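Iresha Khan had used a soldering iron twice before she joined the Thursday robotics class at Ordale, and by her own account neither time went well. She is now in her second term and leads the team building a two-arm sorting station for the end-of-year show in Orkudberg.

The class meets at six in the evening and is taught by Radka Georgiou, who spent most of her working life servicing packaging machines. There are 13 students this year. They work in teams, and each team picks its own job for the arms to learn.

Khan's team picked tidying. "We wanted something people do at home without thinking," she said. "Pick a thing up, put it in a box, leave everything else where it was. The last part is what gets you."

Her partners are Kavinda Wijesinghe, who handles the software, and Nima Najafi, who does most of the wiring. They call the project Cellia, after a name Najafi found on an old parts catalog. Wijesinghe wanted something else and still says so.

I asked what the first month was like.

"Slow," Wijesinghe said. "We had the left arm moving on its own after a couple of weeks. With two arms you have to think about where the other one is all the time. We ran them into each other more than once, and Radka made us write down each one."

Georgiou does ask for that. Every team keeps a paper log, and she reads it before she looks at any code. "If the log says the gripper closed early, I want to know what they changed before the next run," she said. "Students like to change four things at once. Then it works and they can't tell me why."

The team sets itself 100 runs for each new task. On their last full set, 81 were counted as good, meaning the object ended up in the box and nothing else on the table was touched. Najafi was hoping for more.

"Cables are hard," he said. "A block is the same shape every time. A bundle of wire is different every time you put it down." He has started sorting his practice objects by stiffness, and he wants to get through the soft ones by August. 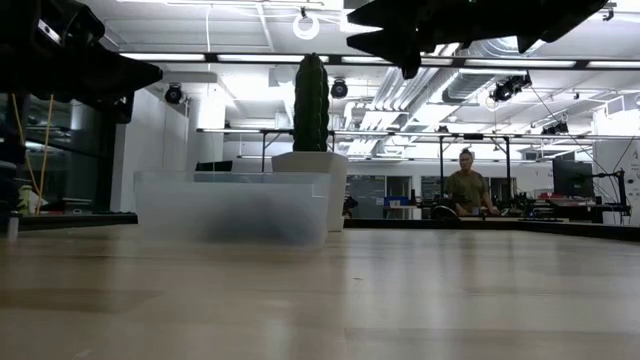
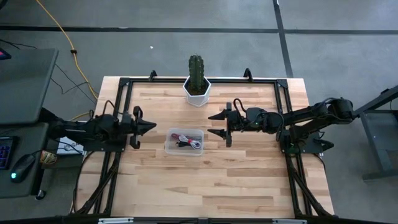 Khan is the one who decides what goes on the table. She began with blocks and moved on to things with less predictable shapes, and she likes to have something in the work area that the arms must leave alone. The cactus in its white planter does that job, standing behind the plastic container. "You want an obstacle with some height to it," she said. "The arms have to plan for it." The rule in the log is plain: if a gripper touches the plant, the run is a fail, even if the object lands where it should.

Next term the team gets a new member, Noémie Riviere, from the beginners' group. Khan plans to start her on the log.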